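Unit 4: The Cold Drinks Station
Course notes, Dralgate Catering Short Courses
Revised March 29, 2024

We come to my favourite piece of kit in the whole course! A tall dispenser does so much of the work at a breakfast buffet or a summer reception, and once you know how it goes together you will spot them everywhere.

Know your parts

Start at the top. The container holds the drink, and a see-through one lets you judge the level from across the room. It sits in a collar, and the spout hangs from that. Below you have the column, the base and the drip tray with its slotted grate. Learn these words now, as we use them all through Unit 5 when we take the thing to bits for cleaning.

Where to put it

Flat table, away from the edge, with room on both sides for people to come and go. Check that the tray sits level — a slight tilt sends every spill to one corner and you will be mopping it up all morning. Leave enough space between spout and grate for your tallest glass. At the Wuvley tasting last August we had lovely tall tumblers and not one would fit underneath!

Pouring

Stand the glass on the grate, directly under the spout, and keep a light hold low down on the side. Keep your fingers well clear of the rim. Open the tap gently, let the drink run down, and close it a little before you think you should, as there is always a last dribble. Ribbed glasses are a joy here (good grip, and they look smart with iced coffee or cloudy lemonade).

Practice for next time

Work in pairs. Fill a glass to a finger's width below the rim, four times running, with plain water. Then swap. Write down which pours went over and what you would change. Bring your Bendau workbook, page 57, where there is a blank drawing of the dispenser for you to label in pencil.
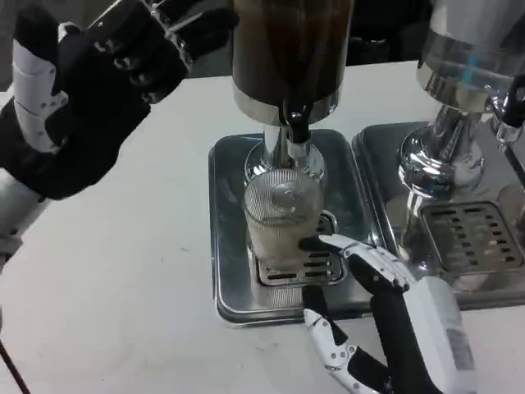

Fig. 19. Dispenser with dark drink in the container, glass on the grate under the spout.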